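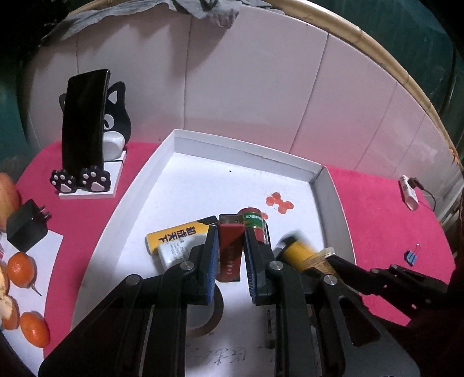

The Curker Light is a science fiction novel by Mesfin Adugna. It is set on Mudurell, a cold moon settled by a single colony ship, and follows a lighthouse keeper's daughter who receives a signal from a ship that was declared lost before she was born. It is the first of two books with the same setting. The second, Sisay's Daughter, takes place a generation later.

Setting

Mudurell is locked to its planet, so that one side always faces it. The colonists live on the near side, in a chain of towns along the shore of a salt sea. The largest is Adley, which holds the only working shipyard and the archive of the colony ship. The Curker is a radio beacon on a headland north of Adley. It was built to guide a second ship, which left the home world with 1326 people aboard and never arrived. The law of the colony requires the beacon to be kept running for 1000 local years, and the post of keeper passes from parent to child.

Power is scarce on Mudurell. By the time the story opens, the beacon uses enough of it that several inland towns go without heat for part of the winter, and there is an open movement to shut it down.

Plot

Sisay is 50 when her father dies and she takes over the Curker. She has lived most of her life in Adley as a pump engineer and does not believe the second ship exists any longer. She intends to serve one winter and then hand the keys to the town council.

In January of the colony calendar, the receiver picks up a reply. It is short, uses an old code, and repeats every 5 days. Sisay works through her father's logbooks to read it and finds that he had heard the same reply for years and told no one. His notes show that he had worked out the ship's speed and knew it could not stop. It would pass the moon once and go on.

The middle part of the book moves between Sisay and the crew of the ship, who are the descendants of the original passengers. They have split into two camps, one of which wants to use small landing craft to reach the surface. There are seats for only a fraction of those aboard. Sisay brings the logbooks before the council, where the vote on the beacon turns into a vote on how many newcomers the colony could feed.

The council orders the Curker switched off. Sisay keeps it running on the pump station's reserve, and the inland towns lose their water for two nights. The landing craft come down along the beacon's line. The novel does not say how many reach the ground. In the last chapter Sisay is tried in Adley, and the book ends before the verdict is read.

Structure and style

The chapters set on Mudurell are told in the first person and the past tense. Those aboard the ship are written as log entries, with the speaker's name given only in the first and last. Extracts from the father's logbooks appear between the three parts. Many are weather readings, and the reply is first mentioned in one of them, well before Sisay hears it.

Themes

The novel deals mainly with inherited duty and with the cost of keeping a promise made by earlier generations. The people who pay for the beacon are seldom those who decide about it, and the inland towns have no seats on the Adley council until the final part. Secrecy within families is a second thread. Sisay's anger at her father is never settled, and she comes to hide things from her own daughter in much the same way.

Sequel

Sisay's Daughter opens with the outcome of the trial and is told by a child of one of the landing crews. The Curker appears in it only as a ruin.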